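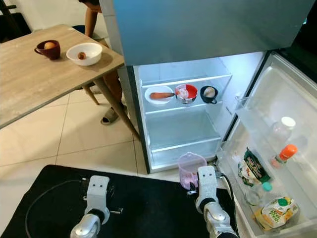

*Figura 1 - Vista da câmara de cabeça durante a tarefa do frigorífico. A pinça direita segura um copo medidor cor-de-rosa translúcido.*

# Comparação de duas posições de câmara na manipulação de recipientes domésticos

**Relatório de projeto - Unidade curricular de Robótica Aplicada**
**Autora:** Leonie Brandes
**Data de entrega:** 8 de outubro de 2026

## 1. Objetivo

O presente trabalho compara a informação fornecida por duas posições de câmara numa plataforma de dois braços: uma câmara de cabeça e uma câmara de pulso. Pretendeu-se determinar em que fases de uma tarefa de preensão cada uma delas permite localizar o objeto e a abertura da pinça com precisão suficiente para a teleoperação. O estudo dá continuidade ao ensaio preliminar realizado em maio, que se limitou à câmara de cabeça.

## 2. Montagem experimental

Os braços foram comandados pelo controlador Bundo, com as pinças de dois dedos da série Rieger. As tarefas abrangeram canecas, tigelas e copos medidores, colocados no frigorífico e sobre mesas. A iluminação do compartimento do frigorífico foi mantida ligada, dado que o ensaio preliminar tinha revelado variações de exposição na abertura da porta.

Foram gravadas 82 execuções, distribuídas por 7 sessões, das quais se extraíram mais de 4.000 imagens para anotação manual. Cada imagem foi classificada segundo dois critérios:

- visibilidade do bordo do recipiente a agarrar;
- visibilidade da extremidade de, pelo menos, um dedo da pinça.

A anotação foi efetuada no programa Kisilgate, versão 2, com os parâmetros predefinidos.

## 3. Resultados

### 3.1 Câmara de cabeça

A câmara de cabeça mostrou-se adequada à fase de aproximação. Na Figura 1 distinguem-se os três recipientes alinhados na prateleira de vidro, bem como as duas pinças e parte da mesa à esquerda. A principal limitação diz respeito à profundidade: a distância entre a pinça e a prateleira é difícil de estimar numa única vista, e os operadores corrigiram a trajetória com frequência nos últimos centímetros.

### 3.2 Câmara de pulso

A câmara de pulso apresenta um comportamento distinto. O campo útil depende fortemente da orientação da pinça e da proximidade de superfícies escuras.
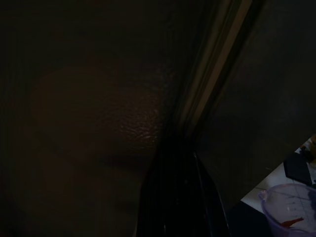
*Figura 2 - Vista da câmara de pulso. Uma forma escura muito próxima ocupa grande parte da metade esquerda; o copo medidor, arroxeado e translúcido, surge no canto inferior direito.*

A Figura 2 ilustra um caso desfavorável. A zona bem iluminada reduz-se a um canto, onde ainda se distinguem as marcas de graduação do copo e um vestígio vermelho no interior. No restante campo predomina a sombra, pelo que a imagem foi classificada como parcialmente utilizável.

O ajuste automático de exposição não resolveu este tipo de situação. Com o ganho elevado, as superfícies brancas saturaram; com o ganho reduzido, perdeu-se o contorno dos dedos.

## 4. Discussão

As duas vistas não são equivalentes e a escolha deve atender à fase da tarefa. Para a aproximação recomenda-se a câmara de cabeça. Para o fecho da pinça, a câmara de pulso é preferível quando o bordo do recipiente se encontra visível e não existe oclusão próxima - condição que deverá ser verificada antes de cada série.

A anotação foi realizada por uma só pessoa, não tendo sido possível calcular a concordância entre anotadores. Também não foi testado o suporte inclinado proposto pelo laboratório Brimstead, cuja montagem exige uma nova calibração do pulso. Este ensaio fica previsto para a fase seguinte do projeto, com os mesmos recipientes e o mesmo protocolo de anotação.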